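Visit report: Drevier tape transfer open day, October 17, 2019

Drevier runs two open days a year at its transfer facility, and I went to the autumn one mainly to see how they handle long-play VHS and the older half-inch formats. Registration was at the side entrance. Visitors were split into two groups, and mine was led by Wen-hsiung Chang, who is in charge of the playback benches.

Intake comes first. Each cassette gets a number, a visual check through the window for mold, and a note of any label text. The shell is opened only if the check fails or the tape will not turn by hand. The October intake stood at 756 cassettes when we visited, mostly off-air recordings from private collections. Tapes with mold go to a separate room with its own extraction, which was not on the tour.

Baking was covered briefly. Chang said very few VHS tapes need it and that most of their oven time goes to open-reel stock. Temperature and duration are logged per batch, and the tapes then rest overnight before playback.

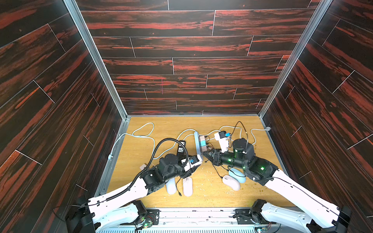

Playback uses S-VHS decks serviced in house. Heads are cleaned after every tape, and each deck is pulled for inspection at 1,000 hours and for a full overhaul at 2,000. Long-play recordings are assigned to decks set aside for that speed, with tracking adjusted by hand against the RF envelope on a scope. The difference between automatic and manual tracking was demonstrated on a recording of a regional news bulletin. The manual pass removed most of the noise band at the bottom of the picture. Linear audio was unchanged.

The signal goes through a time base corrector and is captured uncompressed in 10-bit. Compression to FFV1 happens afterward on the server. Nestor Javier gave the storage talk and explained their cataloging package, Pirutent, which ties each file to its intake number and deck log. Checksums are verified when a file is written and again after the copy to LTO.

I asked about dropout compensation. They leave it on in the deck and do no further repair on the master. Restoration is quoted separately.

The handout lists the deck settings by tape speed, but not the scope procedure. Javier said a written version is being prepared and will be mailed to everyone who signed the sheet. The next open day is in spring, and the mold room may be included.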